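3.2 Tray grouping of drinks

Second task set was drinks onto trays. Follows on from the shelf work in 3.1, same mats, same marking sheet. What we wanted to know was wether people group cans by flavour, by colour band or just by whatever is closest, and where on the tray they put them. Yeh trays only, the low-walled rectangular ones — the deeper Kudley tub was dropped after the pilot as the walls hid the lower half of the can and coders disagreed on placement.

Each layout was scored for contact (cans touching or not), upright or tipped, and distance to the nearest wall. Contact turned out to be the easy one. Wall distance less so, see 3.4. Mixed pairs, i.e. two cans with different coloured bands, were scored the same way as matched pairs. Fig. 4 gives a mixed pair in contact.
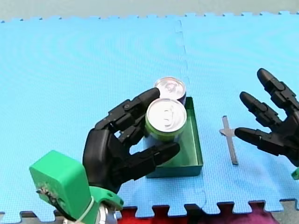 Figure 4. Mixed pair, green band in front and purple band behind, both upright and in contact. Green tray on light blue interlocking foam mat.

Of 17 layouts in the mixed condition, 6 had the pair in contact and 3 had a can on its side. Remainder were upright with a gap. We had expected more gaps. Kwok-wai Kao coded the full set and a second coder did the Voseo room layouts only; disagreements were settled by going back to the sheets — slow, but the categories held up.

Colour of the tray was not varied. Might matter, a green band near a green wall is harder to pick out at a glance and one coder did flag this. Left for later work. The foam mat did keep the trays from sliding on the laminate benches, which was a problem in the Emier layouts, and those are are reported seperately in 3.3.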